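Cirnico Help Desk
Ticket: Grip rule for thin-walled items, please clarify
Opened by: Nadhirah Majimbun
Assigned to: Keyvan Talebi
Status: Open, waiting on requester

Nadhirah Majimbun wrote:
Hello all, and thank you for the quick help last time, it really got us going again! This one is more of a rules question. The handling guide says in section 2 to "close until secure" for every item. With mugs and boxes that's fine, but with paper cups my two newest operators read it as "squeeze until it stops moving," and the check at our end keeps rejecting their runs for crushed rims. Is there a separate rule for cups that I've missed?

Keyvan Talebi replied:
Hi Nadhirah, you haven't missed a thing, the guide is thin there (and I helped write it, so that's on me). Until we fix the wording, please have everyone do it the way we do in Prudmont. Close slowly until both pads touch, stop, lift a little, and only close further if the cup slides. Hold it by the side walls and stay off the rim. If a cup gets a crease, swap it for a fresh one before the next run.

Could you also look over the pads before each shift? Grit on the face makes people squeeze harder than they need to, and a loose pad screw does the same. 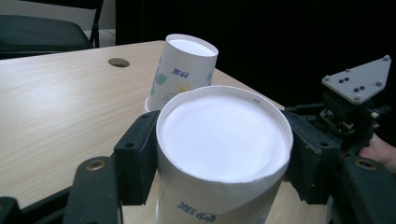
I've asked Parvaneh Bagheri to split section 2 into rigid and thin-walled items, and she hopes to have a draft out in November. She'd love to hear from people who do this all day, so if your operators have opinions, send them along, however grumpy!

Nadhirah Majimbun wrote:
Oh, they have opinions. We did 15 runs your way this afternoon and one was rejected, for a crease near the base. Does a base crease count the same as a rim one?

Keyvan Talebi replied:
Yes, same rule for both. Send me the run number and I'll take a look at it with Parvaneh in the morning.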